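工单：恒温量热仪基线漂移，溶解焓测定值偏低
提交人：Rukhsana Rajput
设备：Tallideo 溶液量热仪，控制软件 Dedard
优先级：中
状态：处理中
提交日期：2022年9月20日，星期二

现象
用氯化钾做标准溶解热标定，换新搅拌桨之后结果持续偏低，反应前基线斜率为正且不收敛。同一批氯化钾在四月份标定时正常。电标定的数值也随等待时间变化，等得越久，算出的热容越大。

已排除的项目
1. 样品吸潮：氯化钾重新烘干，干燥器内冷却后称量，结果不变。
2. 天平：用标准砝码复核，正常。
3. 热敏电阻：冰点与室温两点校核，与证书一致。
4. 恒温浴：外浴温度记录平稳，循环泵无报警。

处理记录
第一次：把搅拌转速从 1000 转/分降到 800 转/分，基线斜率变小，但仍为正。降到 300 转/分后斜率接近零，可是氯化钾溶解变慢，主反应期拉得很长，外推误差变大，不可用。
初步判断：搅拌功进入了热平衡，而软件里的搅拌热修正项还是旧桨的数值。

第二次：在 Dedard 中清除旧修正项，空白水样重跑。前期基线与后期基线斜率一致，说明漏热常数没有问题，偏差来自搅拌热。重新拟合后写入新值，电标定不再随等待时间变化。 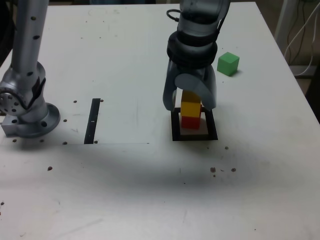
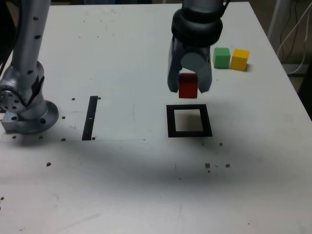 Kenza El Khatib 回复：请先别关单。搅拌热修正只能解释斜率，解释不了溶解焓偏低的全部差值。氯化钾溶解吸热，如果后期基线取点太早，固体还没溶完，温降就会读小，焓值自然偏低。请把积分区间和原始温度曲线一起发上来，另外确认一下外推用的是等面积法还是中点法。

Rukhsana Rajput：查过了，软件升级后默认改成中点法，后期取点起点也恢复成出厂值。原始曲线已上传到 Tejada 共享目录。按等面积法重算四月份的数据，与当时报告一致；按中点法重算则偏低，方向和这次相同。

Kenza El Khatib：那就是两个问题叠在一起。请按以下顺序操作：
1. 外推方法改回等面积法，保存为方法模板，不要只改当次运行。
2. 后期基线起点推迟 5 分钟。
3. 转速固定在 800 转/分，标定和测样用同一转速。
4. 每次换桨后重跑空白，更新搅拌热修正项。
5. 电标定在溶解前后各做一次，两次热容取平均。

Rukhsana Rajput：已按上述设置重跑。氯化钾溶解焓回到证书给出的不确定度范围内，平行样之间没有趋势。前后两次电标定的热容有微小差别，与加入固体后体系热容变化的方向相符。

遗留事项
换桨期间测过的硝酸铵样品需要重新处理。原始曲线都在，不必重测，但那几次没有单独的空白，搅拌热只能从各自的前期斜率反推，报告中应注明。Ans Smits 负责重算，完成后把结果附在本工单下。
软件升级会覆盖方法默认值，已另开工单给 Clutard，要求升级前自动导出方法模板。

状态更新：等待重算结果，暂不关闭。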